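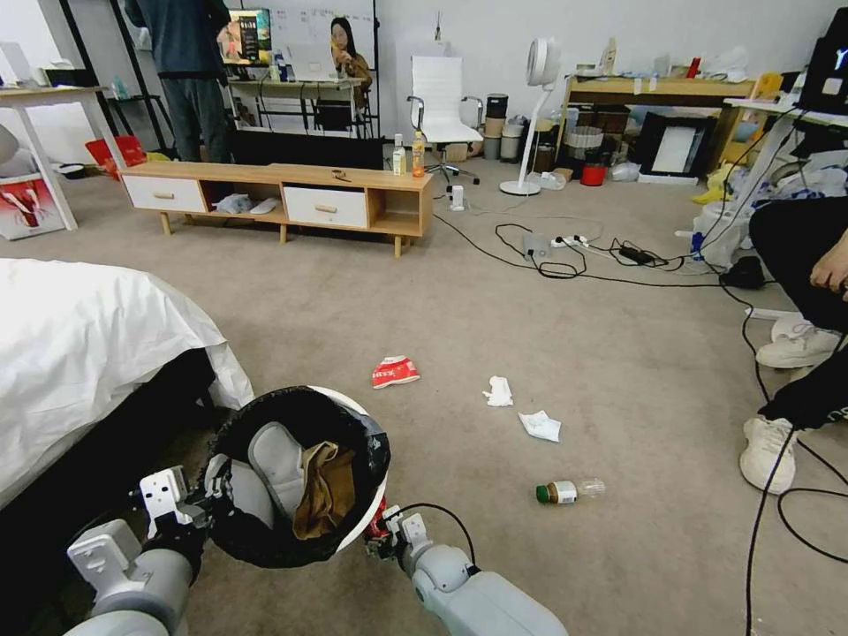 Trash Day on the Carpet

I love a quick floor pickup! Snack wrapper, tissues, a plastic bottle lying on its side - all the little stuff that creeps across a beige carpet in December. My rule is to bring the bin to the mess and get going.

Bottles first for me, then tissues, because bottles roll under the bed and then you're on your knees. 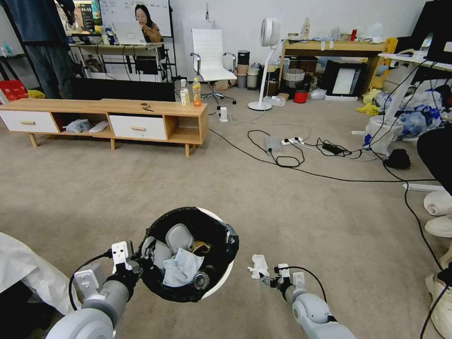
Then I do the top of the TV cabinet, which collects drinks like nothing else in the room. Three minutes, tops, and the whole place feels bigger. I get such a kick out of it!

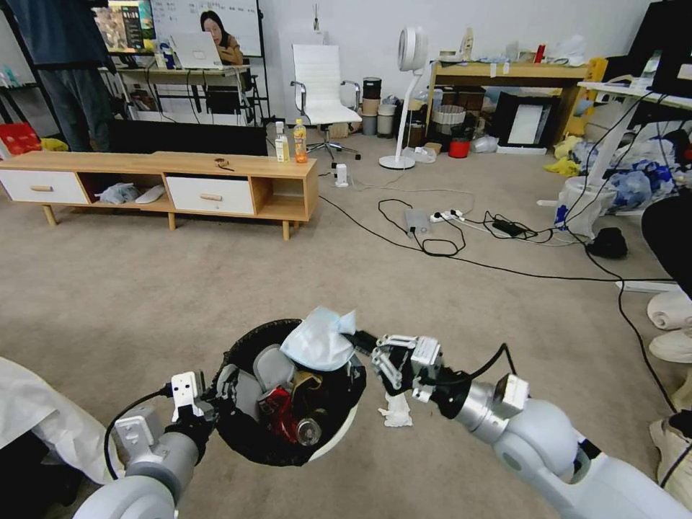
Do you crush cans before tossing them?

Always - a crushed can leaves so much more room in the bag, and I get to skip a trip downstairs.

3 comments | 261 shares

Recent posts
My Favorite Bin Liners
Under the Bed, Finally
Cables, Cables, Cables

This site uses cookies. OK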